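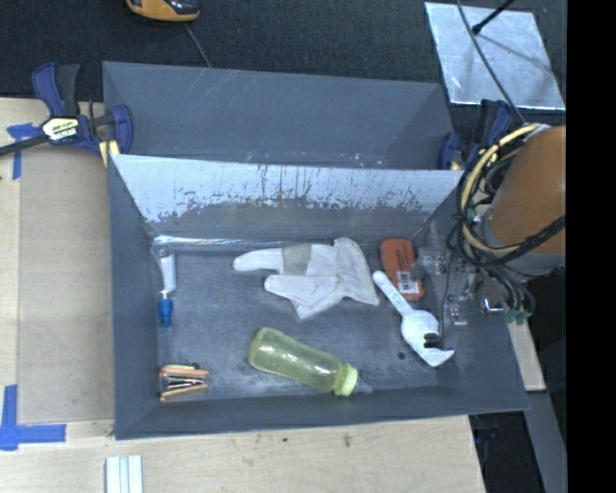

The Kondard is a 500 ml spray-applied coating for molded plastic storage bins, sold as a one-part product with no primer. I bought it to refinish a set of gray parts bins from Stumix that have been in daily use in my shop since before I started keeping records. Wear on bins of this type is uneven. The floor usually holds up, while the upper part of an inner wall can end up like the one in the photo, pale and scratched, with ragged dark marks and flaked patches above a darker lower section. A strip of clear tape or film along the foot of a wall, also visible there, has to come off before any coating goes on, along with whatever adhesive it leaves.

Preparation took longer than application. The label calls for a detergent wash, a scuff with a fine pad and a solvent wipe. I followed this on three bins and skipped the scuff on a fourth. The fourth peeled at the corners within a week. The other bins have held since November.

The nozzle gives a narrow oval pattern and spits for the first second of each pass, so start off the part. Two light coats covered scratches I could see but not those I could catch with a fingernail. For deeper gouges Kondard sells a filler, which I have not tried. Recoat time is given as 20 minutes. In an unheated shop I needed nearly twice that before the surface stopped taking fingerprints.

Color match is fair. "Medium gray" dries bluer than the can lid and slightly glossier than the original molding. Steel hardware sliding down the wall leaves faint lines which wipe off with a damp rag. Dropped hand tools do mark it, down to the plastic in one case.

I compared it with the Skendgate two-part kit. Skendgate is harder and resists solvent better, but the mixed batch has to be used within the hour and the smell lingers – plan on working outdoors. For bins holding fasteners and gloves, the Kondard is sufficient. For anything that sees brake cleaner, buy the two-part.

Cap threads clog after the second use. Wipe them before storage.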